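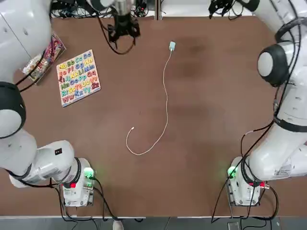 How often should a wooden tabletop be oiled?
Apply a fresh coat when water stops beading on the surface. For a table in daily use, check every 3 months.

Oiling a tabletop, step by step

These steps cover penetrating oils such as tung and linseed. They do not apply to lacquer, polyurethane or any other film finish, which must be stripped first.

Test the existing finish
Place a few drops of water on the top and wait 2 minutes. If the drops flatten and the wood darkens, the surface is ready for oil. If they stay round, wipe them off and test again next month.

Clean
Wash with a damp cloth and mild dish soap. Wipe with clean water and let the top dry overnight. Remove wax with mineral spirits; oil will not penetrate it.

Sand
Sand with the grain using 180 grit, then 220. Stop there. Finer grits close the surface and reduce absorption. Vacuum, then wipe with a lint-free cloth.

Apply
Pour a small amount of oil onto the wood and spread it with a cotton rag. Leave it for 15 minutes. Add oil to any dull patches. Wipe off all the excess, first across the grain and then along it. Oil left standing turns sticky and has to be scraped.

Repeat
Bare wood needs 3 coats, with 24 hours between them. A maintenance job needs one. End grain may take an extra coat.

Cure
Light use is fine after 2 days. Keep hot dishes and wet glasses off the top until the cure time on the can has passed.

Rag disposal
Oily rags can ignite on their own. Lay them flat outdoors until stiff, or soak them in water and seal them in a metal can. Do not pile them up.

Written by Seul-gi Seo, Brurstead
Last revised November 1, 2025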